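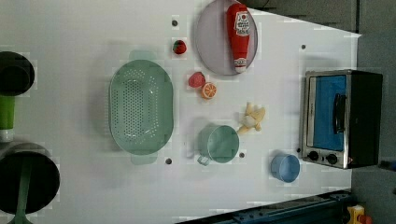
Brudby play kitchen set, laid out on the white table

Brudby is our play kitchen set for children who like to cook for everybody in the house. It is made for the low table, the floor or the kitchen corner of a daycare, and it goes well with any play stove you already have.

The mug and the colander share the same soft mint green. We chose this colour in May after trying many stronger ones, and we are happy with it. The colander has a flat handle at each end, so two small hands can hold it properly. There is also a light blue cup, and a toaster oven with a silver and black body, a glass door and a bright blue inside.

For the food, we kept to things that a child knows by name. There are strawberries with green tops, an orange slice, and a banana with its peel already open. The red ketchup bottle is usually the first thing to disappear, so we also sell it alone.

Size of the storage box: 400 mm long, 122 mm high
Item number: 114
Care: wipe with a damp cloth and mild soap. Do not put in the dishwasher.
Delivery: from our Sellonside warehouse, to all provinces

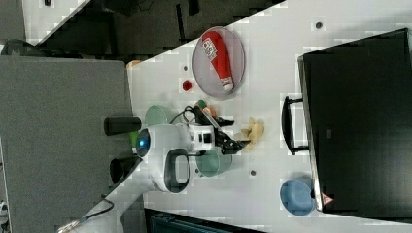 Meifang Xie
Product Editor, Paltton

I wrote the first play card for this set, and my favourite game is still the simplest one. Put the ketchup on a plate, leave the rest of the food on the table and ask the child what is missing for lunch. The answers are very different from one day to the next - sometimes lunch is only ketchup.

With younger children I would begin with the bowls and two or three pieces of food, and keep the oven for later. Older ones like to run a restaurant, and for them we have the Nyaga order pad, sold separately.

Spare pieces can be ordered one by one. Write to Flor Ospina in customer service with the item number and the colour of the piece you have lost.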